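The Triterard Poker Case: a long look at a small case of chips

Reviewed by Anjana Chowdhury

I have wanted a proper set of poker chips since I was old enough to be sent to bed before the grown-ups finished playing. We always used dried beans at my grandmother's, and later on pennies, and for the last few years my sister and I have made do with a cardboard box of thin plastic chips that slide off each other if you breathe near them. So when I finally had a little birthday money in July I went looking for something better, and after far too many evenings of comparing sets I picked the Triterard.

There are three sizes, if you count the big ones. The 300 and the 500 come in the long cases you have probably seen under somebody's bed, and I came very close to buying the 300 because that is what everyone tells you to get. But I play with three other people at most, usually for an hour after supper, and I didn't want to haul something the weight of a bowling ball out of the closet every time. The little case has just two rolls of chips in it, with dice, and that suits us very well. 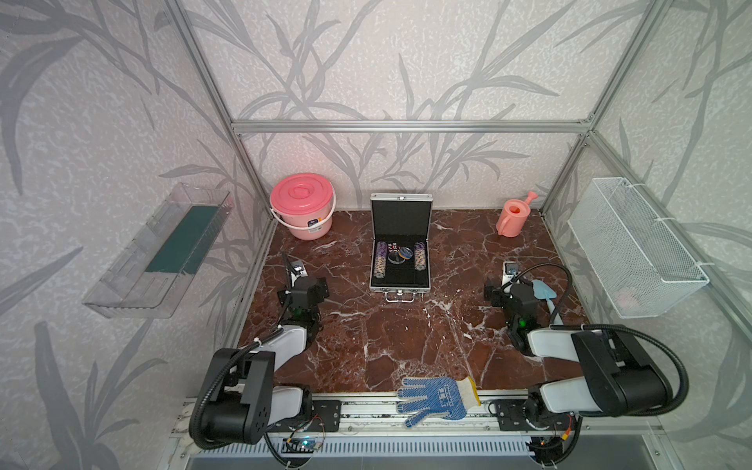 The case

It's aluminum with silver edges and black foam inside, and the handle is on the front where you want it. What I like best is that the lid stands up by itself when you open it. My old Grolldale tool case never would do that, and I have the sore knuckles to prove it. You can set this one down at the back of the table, open it up, and leave it there the whole game as the bank, with everybody able to reach.

The latches close with a good firm snap. They were stiff for the first week or so and I had to use both thumbs, but they have eased up nicely since then. I do wish Triterard had put little rubber feet on the bottom. I lay a dish towel under mine at home — a marble top like the dark red one in these pictures is lovely to look at, and I would hate to be the one who scratched it.

The chips

Now to the part everybody asks about. The chips are a soft purple with a pale color in the pattern, and I was a bit nervous about that, having grown up thinking poker chips had to be red, white and blue. I've come around completely. They look cheerful under a lamp, and they are easy to spot when one rolls off onto the rug.

They stack well, too. My brother-in-law, who shuffles chips with one hand all through the game until you want to take them away from him, gave them his blessing on the first night. They have enough grip that a tall pile stays put when someone bumps the table, and the click is lower and nicer than the clatter of our old ones. 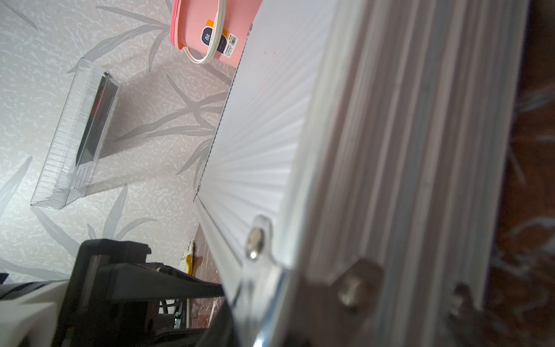

The pale leafy wallpaper, with a pink bucket and a clear tray.

If you are wondering about storage, I tried a few things before I settled down. A clear tray is handy for the odds and ends that collect around any game night (pencils, score pads, the spare deck of cards), and I keep a Bélanger one on the shelf for exactly that. The chips themselves are happiest in their own foam. I tipped them all into a bucket once to get them out to the porch in a hurry, and then spent the better part of an evening lining them up again while everyone else ate the pie.

The foam

I have one real complaint, and it is the foam. The long slots for the chips are cut well and hold them snugly, but when a roll is full it is hard to get a fingertip in to lift out the first few. I ended up tying a bit of ribbon under each roll, so I can pull it up like the tab on a battery. It works beautifully and cost me nothing, but a thumb notch at the factory would have saved me the trouble.

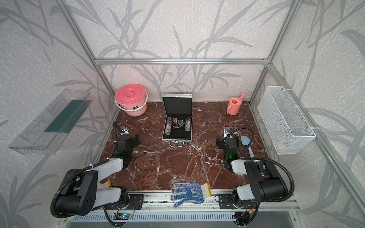

The Triterard case with its lid up and a roll of chips on each side.

The middle is better. A small round piece with a blue rim has its place between the two rolls, and I love that it has somewhere to live, because small things do not last long in my house otherwise.

Price and the rest

I paid 157 dollars, which I know is a lot for a small set. The Drania case my neighbor bought was cheaper and came with more chips, and if you regularly seat eight people you should look at that one first. Hers has a hinge that squeaks, though, and the chips feel light to me after using these.

Would I buy it again? Yes, and I have already told my sister so, at some length. I would like the notch in the foam and the rubber feet, and I wrote to Triterard to tell them. If they write back I'll add a note at the bottom of this page.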